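Teaching Two Arms to Put Legs on a Table
A shared-workshop build log turned how-to, part 4: the assembly bench
Posted August 20, 2024

If you have followed along from part 1, you now own two small arms, a controller that mostly talks to both of them, and a hole in your savings. Time to make them do furniture. A small square table with four screw-in legs is the best first job I know. The parts are light, there are only two kinds of them, and when it all goes wrong you can finish by hand in four minutes and tell people the robots did it.

What you need

Two six-joint arms with parallel grippers. Ours run on the Badell controller from part 2.
A work table that doesn't wobble. Ours weighs more than I do and still gets opinions from the arms.
Black plastic sheeting, the heavy kind sold for painters.
A flat-pack side table with legs that screw into corner sockets. We used the Wiltdale, white, because the shop had a dented one.
Rubber pads for the gripper fingers.
An emergency stop you can hit with your elbow.

Step 1. Cover the bench

White furniture on a pale bench is invisible to a cheap vision system. Black sheeting fixes that for the price of lunch. Pull it flat and tape it on the underside, where the tape won't become a feature the software falls in love with. You will not get all the creases out. We spent an evening on it with a hair dryer and I would like that evening back. Fold lines are fine as long as your contrast threshold is set high enough; 122 works for us under the shop lights, and yours will be different.

Kill any lamp pointed straight at the work. A glossy white panel under a spotlight turns into one large blob with no edges, and the arm will reach confidently for the middle of it.

Step 2. Lay the top upside down

Put the tabletop on the sheet with its underside facing up. Keep it toward one side of the bench so you have open space for parts on the other. Both arms need to reach every corner where they'll be working, so jog them there by hand before you write a line of code. I wrote the code first. The left arm could reach three corners and wave at the fourth.

Step 3. Decide who does what

One arm holds, one arm works. Resist anything more ambitious. The holding arm presses down on the panel near the socket and stays there. The working arm picks up a leg, stands it over the socket and turns it.

In the Trusgate editor this means two programs with a shared flag. The worker waits for the holder to report contact, and the holder doesn't let go until the worker has backed off. Skip the second half of that sentence and the panel will rotate along with the leg, very gracefully, onto the floor.

Step 4. Set the grip

A round leg in a flat gripper wants to roll. Rubber pads solve most of it. For the rest, raise the grip force in small steps until the leg stops slipping, then stop raising it. Hollow legs dent. The dent always ends up facing the door.

Grab low, close to the socket end. Held from the top, a leg becomes a long lever, and the last joint of the arm will fault out halfway through the first turn.

Step 5. Find the thread

Turn the leg backward first. Lower it into the socket with light pressure and rotate it counterclockwise until you feel the little drop where the threads line up. On our arms the drop shows as a dip in the wrist torque reading. Then go clockwise.

The wrist won't spin forever, so you have to ratchet: turn, open, rotate back, close, turn again. Our legs take 13 of these strokes. Leave the leg upright and unsupported while the gripper is open and it will lean a bit until the thread has a proper bite, so keep the early strokes short and the fingers close.

Step 6. Know when to quit

Set a torque limit and treat it as the end of the job. We started with a fixed number of strokes and learned what a stripped insert sounds like. The replacement came from Savchuk Hardware, in a bag of 53, so write to me if you need any.

Step 7. Mind the cables

The gripper cable loops over the wrist and will find any upright leg within range. Strap it back along the arm with enough slack for a full wrist turn, then run the whole motion at ten percent speed and watch only the cable. Do the legs farthest from the arm's base first. Otherwise each finished leg is a post to steer around, and by the last one you're programming a slalom.

Troubleshooting

Leg goes in crooked: the panel has shifted. Check the holder's pads for dust.

Arm stops over nothing: it's looking at a crease. Raise the threshold.

Both arms stop and the controller beeps: each is waiting for the other. Reset the flag and go get coffee.

Everything works the first time: you left it in simulation mode. In July I did this for most of an afternoon and took notes.
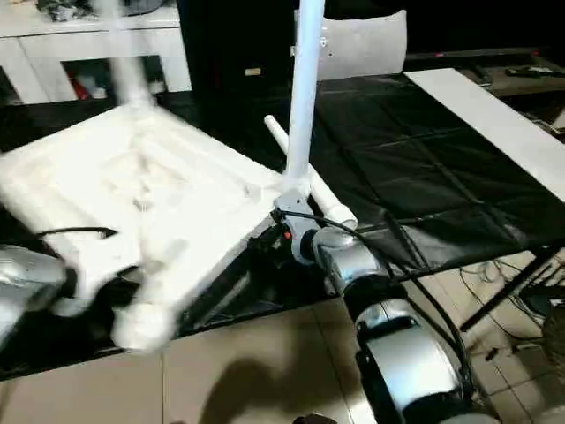

Can I do this with only one arm?
You can if you clamp the tabletop to the bench. Use two padded clamps on opposite sides, keep them clear of the corner sockets, and drop the holder program entirely. It takes longer to set up each table, but there is half as much to debug.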